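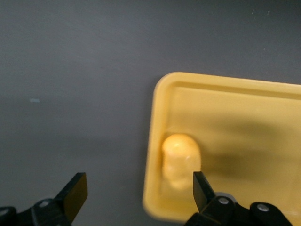 Hortensia Cabrera wrote in to ask whether sorting by color ever works with small stuff, or if you just end up losing the yellow things in the yellow tray. Fair question. You do lose them a bit. I still like it.

So, the small things gallery. Been promising this since January and the notes have been sitting in a folder the whole time. Captions first, the rest of the pictures go up when I get a free evening.

Yellow on yellow
Shallow plastic tray, rounded corners, one little lumpy yellow thing in it. Tray is the paler mustard, the little guy is brighter and shinier. Shiny is what saves you when the colors are this close.

Quick notes on the trays, people keep asking

The shallow ones are from Prustis. Low sides, easy to reach into, stack badly. I had the deep Jerner ones before and everything sank to the bottom and stayed there. Gave those to my sister for yarn.

Rounded corners are easier to wipe. Square corners collect crumbs and glitter and I dont know what else. A damp cloth does it, no soap unless its sticky.

Keep them on a plain surface when you sort. I used a flowery tablecloth for years and kept picking at printed petals thinking they were beads. Gray is good. Anything flat and dull is good.

How it's sorted

By color, then by size if there's enough of one color. Reds and oranges share. Blues got split in January, they were out of hand. At the last tally, 16 July 2024, there were 591 pieces all together, and 315 of those were still in the "decide later" box. So it is not finished. It is never going to be finished.

Labels are masking tape and a marker. I tried the nice printed ones from Marulanda, they curl up in the heat and drop off behind the shelf.

Two rules in this house: nothing goes back in the box without a color, and no food near the trays. Second one gets broken constantly.

Swaps

I have doubles in green and white, mostly animals and little faces. Looking for yellow (always) and anything purple with a glossy finish. Matte ones chip on me. If you have the Suro sets with the missing pieces I will take those too, incomplete is fine, I only want the small figures anyway.

Leave a comment under the gallery with what you've got and roughly how big. No need to wash them first, I do that here in a colander with warm water.

Greens are next, then the white ones if I can get a decent backgroud for them.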